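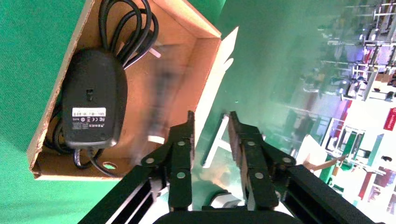
Workshop notebook, Brolenura, February

Started just after 9 a.m., finished far too late, and very pleased with it all.

Aim for the day was to get a proper set of tone strips out of the copper sulphate bath before we commit to the Kindiren plates. I've been wanting to do this since the autumn. Up to now we've been etching by eye and by luck, and the luck has been patchy.

Bath: 200 g copper sulphate per litre of water, filtered through a coffee paper after the last session and still a lovely clear blue. Bench supply as usual, set low. Scrap copper as the other plate, same size as the test piece, hung parallel. Last time they were on a slant and the etch came out deeper down one side, which took me an embarrassingly long while to work out.

Plate prep: wet sanded up to 1,000 grit, then whiting and a drop of soy sauce, rinse, check that the water sheets off. It didn't on the first go (thumbprint, mine, top left) so I did the whole thing again. Backs covered with parcel tape. Edges done with varnish and a small brush. Must do the edges twice next time, there is a nibbled bit by the contact strip where the first coat was thin.

Ground: hard ground, rolled on warm, left to cool while I had tea. It took the needle beautifully. Really fine lines with no flaking at all, even in the cross-hatching, and I went in quite close on purpose to see if it would break up.

Strips, stopping out one band at a time:

Band 1 – five minutes. Faint but there. Prints as a soft grey, like pencil.
Band 2 – 10 minutes. Good clean line.
Band 3 – 20 minutes. Stronger, still crisp at the edges. My favourite of the lot.
Band 4 – 40 minutes. Deep, dark, gorgeous! Slight widening where lines cross but nothing I'd call foul biting.

Compared with the old ferric strips pinned over the sink, the walls of the lines look much straighter under the loupe. No sludge sitting in them either, so no turning the plate over halfway. A brownish powder had dropped off on to the floor of the tank by the end, which I'll filter out before the next run.

Proofing: Kuseo paper, the heavier one, soaked half an hour and blotted. Khattak black, straight from the tin, with a little oil for the second pull because the first was stiff and dragged in Band 4. The second pull was so much better that I ran another straight away to be sure it wasn't a fluke. Pressure as marked on the press for the thin blankets, then a quarter turn more.

Pulls one and two are in the drying boards. Pull 3 is up on the wall by the window if anyone wants to look. Bring the loupe.

Tried an open-bite patch on the offcut as well. Left it bare in the bath for 20 minutes with no ground and got a very fine, even grain, a bit like eggshell. It held a surprising amount of plate tone. Could be just right for the sky in the second Kindiren plate and would save us dusting an aquatint, so I'd like to try the same patch at 40 and see if it gets darker or just rougher.

To do:
– order more whiting
– new contact strip, wider
– varnish edges twice
– label the filtered bath with the mix and the month
– soft ground test, same four times
– ask whether the other Kuseo weight is still to be had

Bath covered, supply off at the wall, blankets hung up. Gloves need replacing, left hand has a split in it.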